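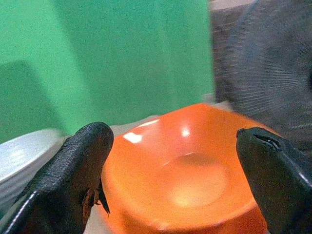

The Nirkinik gripper at an orange plastic bowl, seen from the wrist camera

Nirkinik is a home-built robot arm with a two-fingered gripper, designed for picking up and moving ordinary kitchen things on a tabletop. It was begun by Dilek Akyol and Ashraf Fawzy in the Drurnel shared workshop, where most of the work on it is still carried out, and its drawings and notes have been passed freely among members ever since. The name is sometimes given to the arm alone and sometimes to the whole bench, camera and software included, and the workshop's own notes are not consistent on the point.

Background

Akyol had repaired sewing machines for many years before taking up robotics, and she has written at some length, and very fondly, about how much of the arm's shoulder joint comes from that earlier trade. Fawzy joined her after the workshop's August open evening, bringing with him a box of secondhand servo motors and a half-finished control board which he had given up on the winter before. The two of them had meant to build a machine for sorting screws. A member of the workshop kitchen asked in passing whether it could put the washing-up away instead, and the screws were never mentioned again, although the first parts list still has a heading for them.

Construction

The arm stands on a plywood base clamped to the edge of the bench, with the two heaviest motors kept low so that the upper part can be light. The first version used flat aluminium bars bolted together. These bent slightly whenever the arm was stretched out to its full reach, and they were replaced by square tube in version 2, which is the version usually meant when people speak of Nirkinik today.

The gripper has two black fingers that close from either side. Mei-kuen Su, who joined the project to help with the hand, made a good many pairs before settling on a shape, and kept the failed ones in a biscuit tin that is still brought out for visitors. Her notes recommend a surface with some texture on the part that touches the object, and they warn against making the fingertips too thick - a thick tip will knock a light bowl away before the other finger has reached it.

A small camera is mounted at the wrist, looking down along the fingers, so that the view moves with the hand. Earlier on the camera stood on a post beside the bench, and the arm itself was forever getting in the way of the thing it was supposed to be picking up.

The control box, known as the Brumex after the label on the old enclosure it was built into, holds the power supply and the motor drivers. An emergency stop button sits on the front, and the workshop asks that anyone using the arm keep a hand near it.

Training and use

The arm was at first given fixed positions to move to, typed in by hand, and this worked well enough so long as each cup or bowl was put down in exactly the right place. Ataberk Dursun later added a way of guiding the arm through a task with a pair of handles while the camera and the motor positions were recorded, and a program could then learn from those recordings. By the end of the first round the builders had collected 1,747 of them, and the set has since grown to 3,079.

Bowls have had a large share of the attention. They are awkward for two fingers: the rim is wider than the base, the walls slope, and a grip taken too low tends to slide upwards as the fingers close. Shiny plastic brings a further difficulty, for a lamp overhead leaves bright spots on the inside of the bowl which shift as the camera moves, and the early software was inclined to take them for edges. Dursun's answer was to record under several different arrangements of lamps, including one that everybody at the bench disliked working under.

Related builds

Eylül Şimşekoğlu built a smaller copy at home, called Hedlund, on a shelf in her spare room. It has a shorter reach and uses a single motor for the gripper where the original has a pair, and she has published a patient set of corrections to the wiring notes, several of which have been taken back into the main drawings. A version with a third finger was started at Drurnel and remains in pieces in the cupboard under the lathe.

See also

Robot end effector
Shared workshop
Servo motor
Learning from demonstration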